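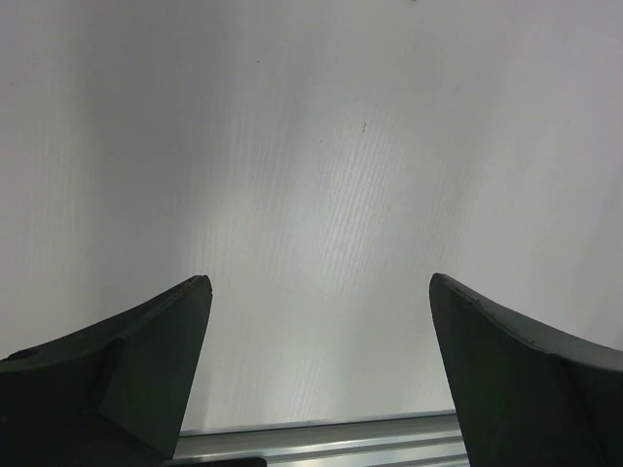 How often should a small server room be inspected?
Every three months, with an extra visit after any building work or a change of power supply.

Server and comms room inspection: checklist with comments
3 min read
Filed under: IT Support, Site Visits, Backup & Continuity

Site: Torko, ground floor comms room
Inspected by: Brosano field support
Visit: November, start 07:30, before office hours

Access and housekeeping

Door lock and access list: PASS. List matches current staff. One leaver's fob was still active and was disabled during the visit.
Floor and aisle clear: FAIL. Flattened cartons stored behind the rack. Remove. The rear door must open fully.
Emergency lighting: PASS.
Extinguisher (CO2): PASS. Service label in date, bracket secure.

Power

UPS self-test: PASS on unit A. Unit B reports a weak battery and ran for 11 minutes under load against the agreed minimum of 15. Replace the battery set before the next visit.
PDU loading: PASS. Both feeds balanced.
Extension leads: FAIL. 2 leads are daisy-chained to feed the phone system. Fit a proper rack outlet. Carried over from the last report.
Earth bonding of rack and cable tray: PASS. Visual check only. A continuity test needs an electrician and was outside this visit.

Cooling

Intake temperature: PASS at the top and bottom of the rack.
Filter: dirty, cleaned on site.
Condensate drain: PASS. Pipe clips loose near the door, retightened.
High temperature alert: NOT TESTED. The alert address belongs to a closed mailbox. Supply a new one and we will test remotely.

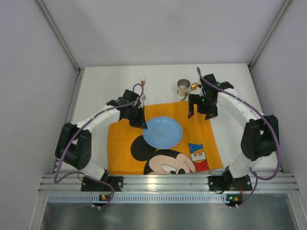 Cabling comes next, and most of the comments from the previous visit still apply. Patch leads between the core switch and panel C are unlabelled. Leads were traced and tagged with temporary numbers, which should be copied to the cable register. Bend radius on the fibre tails is acceptable. Spare ports are disabled in the switch configuration, as required.

Backup and recovery

Nightly job (host BEDSTEAD): PASS. No failed jobs in the log for the period.
Off-site copy: PASS. Held at the Siddiqui store, transfer completed overnight.
Test restore: PASS with comment. A shared folder of over 3 GB was restored to a spare disk and opened correctly. File permissions were not kept. Check the job options and repeat.
Recovery sheet in room: FAIL. Printed copy shows the old firewall address.

Actions

Client: clear the rear of the rack, supply an alert address, update the cable register.
Brosano: UPS battery set, rack outlet, revised recovery sheet, repeat restore.

Items marked FAIL remain open until rechecked on site. Photographs of completed work are accepted for housekeeping items only.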